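Elby Shape Sorter, Red, with Curved-Top Piece

Item group: Sorting and posting
Made by: Kerslake
Sold by: Fernstead
Page updated March 17, 2025

The Elby is a squat, nearly square sorter box with nine shaped holes in the top. The holes are set in three rows of three. It comes in red only, and ships with one curved-top piece as described further down the page.

We sell it mostly to preschools, toy libraries and therapy rooms. It is a tabletop item. It can also be used on the floor, but the box is low and older children will have to lean over it.

The holes

Some of the holes are easy and some are not. The round hole is in the center of the top, and most children go to it first. The oval is directly behind it, close enough in outline that the two get mixed up. The star has five points. There is also an arch with a notch in its lower edge, a rounded flower shape, and several small slots for children who are ready for a narrower target.

The group of three small round holes at the front is one position on the grid. So is the pair of small rectangular openings on the left. If you are ordering replacement shapes by position, count from the back left corner, across each row, and write the position number on the order form. Orders that give only the name of a shape take longer to fill.
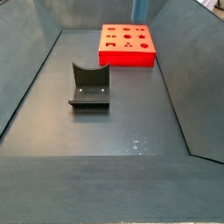
Set the box down with the arch, the three small round holes and the flower nearest the child. With the box turned the other way the star ends up on the left, and the position numbers on the order form no longer match what the child sees. It makes no difference to play, but it does matter if you keep written notes on which holes a child has tried.

The curved-top piece

The curved-top piece is separate from the box and does not attach to it. Its upper edge dips in the middle in a smooth curve. Seen from the side it is shaped like an L, with an upright back and a flat base that runs forward. It does not fit any of the nine holes, and should not be pushed into them.

Keep it with the box. It is listed as part of the set on the packing slip, and a returned set without it is treated as incomplete.

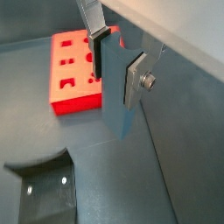 Curved-top piece, with the red-orange sorter behind it.

What comes in the carton

One sorter box
One curved-top piece
One set of shapes, in a drawstring bag
One order form for replacement shapes

There is no lid and no carrying handle. A storage tray is available from Fernstead as a separate item and holds one box flat. Two boxes can be stacked in a cupboard, but the upper one will slide if the shelf is bumped.

Cleaning

Wipe the outside with a damp cloth and mild soap. For the holes, use a small brush with soft bristles. Sand and crumbs collect in the narrow slots and in the three small round holes, so check these first if a shape will not go through. Do not put the box in a dishwasher. Do not leave it on a radiator or in a closed car.

Dry everything before it goes back in the carton. The drawstring bag can be machine washed cold.

Color

The red is on the orange side. It looks lighter and pinker on the top when there is a strong light overhead, and deeper on the sides. Small differences between batches are normal and are not accepted as a reason for return. If you need several boxes that match, order them together and ask for one batch.

Ordering and delivery

Single sets ship from our Skosumitz warehouse within 3 working days. Orders of 9 sets or more are packed on a pallet and need a delivery address where someone can sign. The February shipment sold out early and the backorders from it have now been sent. We have nearly 200 sets on hand.

Replacement shapes are sold singly or as a full bag. Replacement curved-top pieces are sold singly. We do not sell the sorter box without the rest of the set.

Returns

Unused sets can be returned within 70 days with the packing slip. Please put the shapes back in the bag before packing, and lay the curved-top piece beside the box, not on top of it. Sets that have been used with children cannot be resold, and we can only take them back if there is a fault.

Related items

Elby storage tray, single
Elby replacement shapes, full bag
Elby replacement curved-top piece
Fernstead drawstring bag, large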